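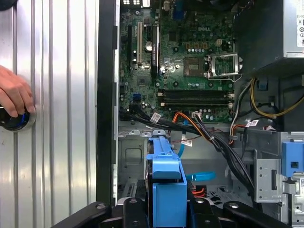
옆으로 눕혀 열어 둔 델 데스크톱. CPU 소켓과 메모리 슬롯이 비어 있다.

플로컴(Plorcombe) 컴퓨터 재정비 공장 공개일 방문기

최종 수정: 2024년 9월 29일

검색어를 입력하세요 검색

그란스카(Grandska)가 운영하는 플로컴 재정비 공장이 공개일 행사를 열어 다녀왔다. 기업과 학교에서 나온 중고 데스크톱을 받아 분해하고, 쓸 수 있는 부품을 골라 다시 조립해 내보내는 곳이다. 입장은 무료지만 예약을 해야 하고, 입구에서 이름표와 정전기 방지 덧신을 준다.

안내는 공정 관리를 맡은 메나크시 핀토 씨가 했다. 첫 구역은 입고 창고였다. 한 달에 본체가 약 2,000대 들어오고 그중 900대 정도가 완제품으로 다시 나간다고 한다. 나머지는 부품으로 쓰거나 금속 재활용 업체로 보낸다. 창고는 생각보다 조용했고 먼지 냄새가 조금 났다.

두 번째 구역이 분해실이다. 방문객이 가장 오래 머문 곳이기도 하다. 본체를 옆으로 눕혀 놓고 안을 보면서 작업한다. 내가 본 델 제품은 소켓 고정 레버와 덮개판이 위로 들려 있었고, 초록색 메인보드에 동전형 전지가 은색으로 보였다. 전원 공급 장치와 케이블은 아직 안에 있었다. 노랑, 검정, 주황, 빨강 전선이 뒤섞여 있고 그 사이로 파란 SATA 케이블이 늘어져 있었다.

니틴 수브라마니암 씨에게 작업 순서를 물었다. 이곳에서는 CPU와 메모리를 먼저 떼어 따로 시험하고, 전원 장치는 뒤에 다룬다. 메인보드 전지는 전압을 재서 기준에 못 미치면 교체한다. 소켓은 핀이 휘기 쉬워 확대경으로 한 번 더 본다고 했다. 나사는 규격별로 통에 나눠 담는데, 통이 섞이면 그날 오후가 다 간다고 한다.

세 번째 구역은 시험실이다. 조립이 끝난 본체를 선반에 꽂아 하룻밤 돌린다. 검사 기록은 피디섹(Fidiseck)이라는 프로그램에 남기고, 출고 때 본체마다 번호표를 붙인다. 마침 549번이 포장을 기다리고 있었다. 소음이 커서 설명이 잘 들리지 않았다. 이 구역은 인쇄된 안내문을 미리 받아 두는 편이 낫다.

마지막에 우샤 라잔 씨가 질문을 받았다. 개인이 가져온 컴퓨터도 받느냐는 질문이 나왔는데, 지금은 단체 물량만 받고 개인 접수는 12월에 시작할 계획이라고 답했다. 저장 장치는 입고 당일에 분리해 삭제 작업을 한다고 했다. 삭제 과정은 견학 코스에 없어서 직접 보지는 못했다.

견학은 한 시간 반쯤 걸렸다. 주차장은 좁은 편이고 정문 앞 버스 정류장에서 걸어가면 5분이다. 휴게실에서 차와 비스킷을 준다. 분해실은 한 번에 들어가는 인원이 정해져 있으므로 오전 첫 시간대로 예약하면 덜 기다린다.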